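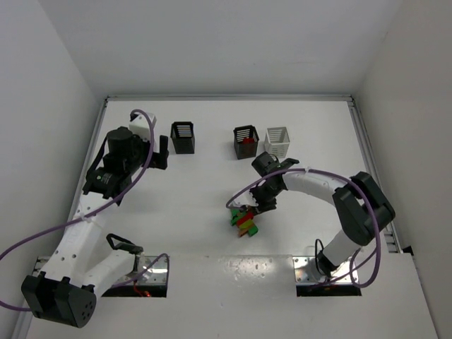
Lucienne Pons wrote in to ask when one of these machines will finally pick up the toys in her playroom, and whether she should bother buying more bins before then. Buy the bins, Lucienne! I love reading about chore robots (I've read far too much, mostly in bed), and my feeling is that tidying up is still a people job in an ordinary house. Sorting blocks sounds like nothing until you think about how they land – on top of each other, half under the couch, one inside a slipper.

Still, the things that would make life easier for a robot make it easier for a tired parent too, so I've been stealing ideas. Use baskets with no lids. Slatted ones are my favorite, as the dust drops through and you can peek in from the side. Keep them in the same spot every night, along the back of the play table. And clear a bare patch in front before you start, so there's room to pull the pile apart.

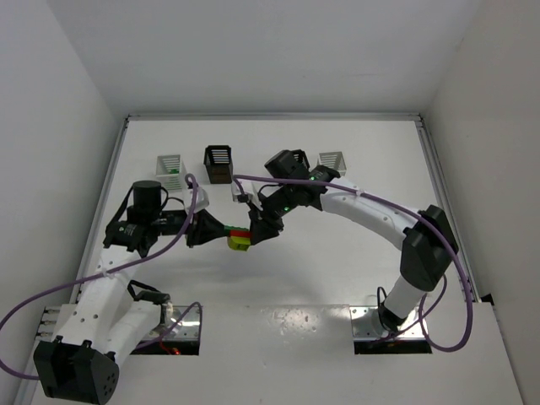
Blocks that are stuck together need two hands, and my kids will toss them in the bin still joined if I let them. I pull them apart first, or they never get used again. A butter knife works on the stubborn ones, but go gently or you'll chew up the edges.

Romain Hervieu says he'd pay good money for a machine that did only this. Me, I'd rather it folded the fitted sheets. Next Monday: getting crayon off the wall at our place in Prasden.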